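Kiani Cell: Final Report, Robotics Project Course
Team Minum (Catarina Fonseca, Ok-hee Kwon and the undersigned)
19 October 2023

1. What we said we would do

Our June proposal promised a robot cell that would find, pick and place small parts among open boxes "with minimal human input." The proposal was two pages long and contained no numbers, which in hindsight was the smartest thing about it. The grade sheet then asked for numbers.

2. The setup

The arm works over a black table with a green backdrop behind it. Boxes carry square fiducial markers on their front faces, and a printed sheet of four more gives us a reference for the table. Software is Kakavlow, the course's motion package, plus a pile of scripts we wrote ourselves and no longer fully understand.
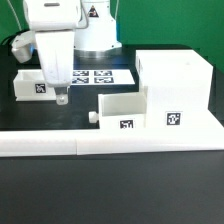 Ok-hee Kwon thought the markers were cheating, and wrote in the margin of our first draft that a robot which needs labels on everything has learned to read, and has not learned to see. We kept the markers. We also kept the comment, as the grader liked it better than anything in section 2.

3. Calibration

We budgeted one afternoon for calibration and spent nine. Our first transform between the camera and the arm base had a sign error, so every correction made things worse with great confidence. Catarina found it by working the math out on paper, a method the rest of us had ruled out as old-fashioned.

After that we moved on to box approaches. The planner comes down vertically and stops above the rim before it commits.

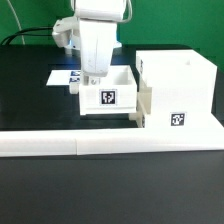 The stop costs time on every cycle, and we tried to remove it twice. Both times we put it back the same day. A full run of the Clolstead task set is 70 cycles, so a short pause adds up, but so does resetting the table by hand.

4. Results

We logged 490 attempts over the term, seven full runs. The last run finished 60 of its 70 cycles without anyone touching the stop button. Most of the failures came in the final approach, where the fixed camera has the worst angle and we lean on the wrist view. Up close that view has very little sharp detail to offer, and our edge detector found edges in it anyway.

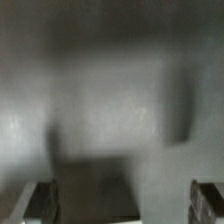
Figure 3. Wrist view at close range, with the gripper fingers at the bottom.

5. What we would change

Start the wrist camera work first. Write down which script calls which. Ask for a second table marker sheet before the first one gets coffee on it. Ok-hee wants to retry the last run with half the markers removed, and has the cell booked for it.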